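Tresberg dining area to reopen after refit

22 Feb 2019

The dining area at the Tresberg community centre will reopen to the public next week, following a refit carried out by Steseo. The work covered 191 square metres and included new seating and a repainted servery.

Centre manager Vlasta Baláž said tables and chairs would be wiped down before the doors open, and that the same routine would apply at the end of each day. "We want people to sit down at a clean table, whatever the hour," she said.
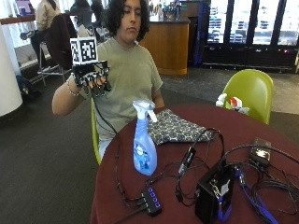
Opening hours and bookings

The area will be open daily from 8 am. Groups wishing to reserve tables -- including the Bassey seniors' lunch -- should contact the front office at least 2 days ahead. Tablecloths in the centre's maroon colour can be supplied on request.

The centre received 538 responses to its survey on the refit. Longer hours and more comfortable chairs were the most common requests. A summary is available at the front office.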